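Nudmont season 2 — does the recap episode spoil the 1880 timeline?

Forum: TV Drama > Ongoing Series

gatby_fan
Posted 22 July 2025

I stopped watching Nudmont halfway through the first season and want to catch up before the new one starts. The streaming page now puts a recap episode ahead of season 2. Does it give away who sends the letters from 1880? I know the town of Gatby exists in both timelines and I know the Sisodia family owns the mill in one of them. Past that I would like to stay in the dark.

millrace
Yes, it spoils it. The letters are explained in the first few minutes and then it moves on to the trial. Skip it and watch the last four episodes of season 1.

I would also say don't read the episode titles. Two of them name the person outright, and the app shows them in large type on the menu.
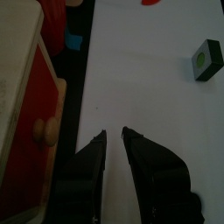 The other thing to know is that the pace changes after episode five. The 2000 storyline takes over and you only see the older Gatby in short pieces until the finale. Some people quit there. I thought it was the best stretch of the show.

Tessellate
I don't agree about skipping it. The recap has a scene between the two sisters that isn't in any regular episode, and season 2 refers back to it. If you skip it you will be confused by the argument at the ferry.

millrace
The scene is a deleted one from episode seven. You can follow the ferry argument fine without it. I did.

Tessellate
You followed it because you had read the interview with Geeta Nigam where she went through the whole thing. Someone coming in cold won't have that.

gatby_fan
What interview? Is it safe to read?

Tessellate
No. She wrote the finale and she talks about the ending in the second answer. Save it for later.

old_kettle
I'm with Tessellate on the sister scene but not on the show. Season 1 worked as a story about one town and one missing ledger. Once they brought in the Zoven machine and a third timeline, there was nothing at stake. If a character dies in 1880 you know there is another one walking around in 2000. The trial had two good episodes and then they undid the verdict.

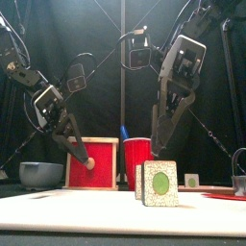 Two robot arms over a white table, black backdrop behind

Anyway, my advice is to finish season 1 and treat the last shot of the mill as the end.

millrace
They didn't undo the verdict. The verdict stands in the timeline where it happened. Marthinus Mahlangu's character says so in the courthouse hallway — it's one line and easy to miss.

old_kettle
If the whole plot hangs on one line in a hallway, that's a writing problem.

millrace
It doesn't hang on it. The next episode shows him still in the cell.

Tessellate
It shows somebody in the cell. We never see his face. I think that was on purpose.

millrace
He's wearing the same coat with the torn pocket.

gatby_fan
OK, I'm going to stop reading here before I find out everything. Plan is the last four of season 1, then season 2 from the first regular episode, then the recap for the sister scene. Thanks all.

Tessellate
Watch the recap before the ferry episode at least. That's number three.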